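Stories > Short Fiction > The Ferry Office

The Ferry Office

The last boat to Pirkano left at four in the afternoon, and my mother and I missed it by the length of the pier. The man in the ticket window had already pulled down his blind. She knocked until he put it up again.

"Tomorrow," he said. "Seven o'clock." 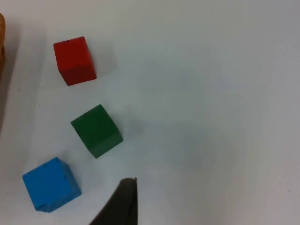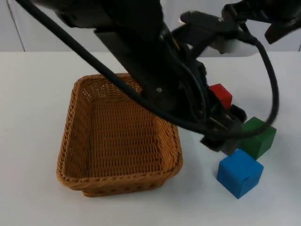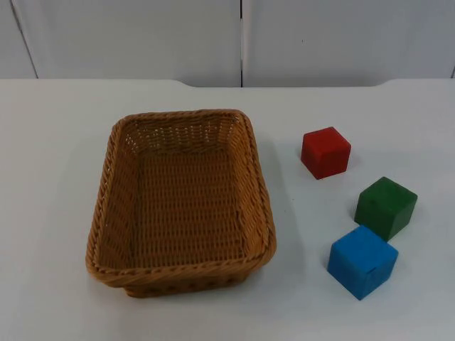 We had two bags and a lamp wrapped in a bath towel. My mother had sold the house in Rilora for less than she wanted, and 2,000 of it was in an envelope inside her coat. She touched the coat every few minutes. I told her to stop doing that where people could see.

"What people?" she said.

There was a hotel called the Kulico across the road. The woman at the desk wanted 60 for a room with one bed, and my mother offered her 50. They went back and forth. In the end we paid the 60 and got a second blanket.

The room faced the water. My mother set the lamp on the dresser, unwrapped it, and plugged it in to see if it had lived through the bus ride. It had. She turned off the ceiling light and we ate crackers and a can of peaches on the bed.

"Your father hated this lamp," she said.

"I know."

"He said it looked like a dentist's."

It did, a little. She had carried it on her lap the whole way.

I asked her what she would do if my aunt's place was too small. She said she had lived in smaller. I asked if my aunt knew we were a day late, and she said my aunt had never been on time for anything and could wait.

I woke up at five and she was already dressed, sitting in the chair with her coat buttoned and the towel folded on her knees. The lamp was still on the dresser, still lit.

"Leave it," she said when I reached for the plug.

"You're not taking it?"

"I'll take it. I want to finish my coffee first."

I sat down on the bed and waited for her.

14 comments | 37 shares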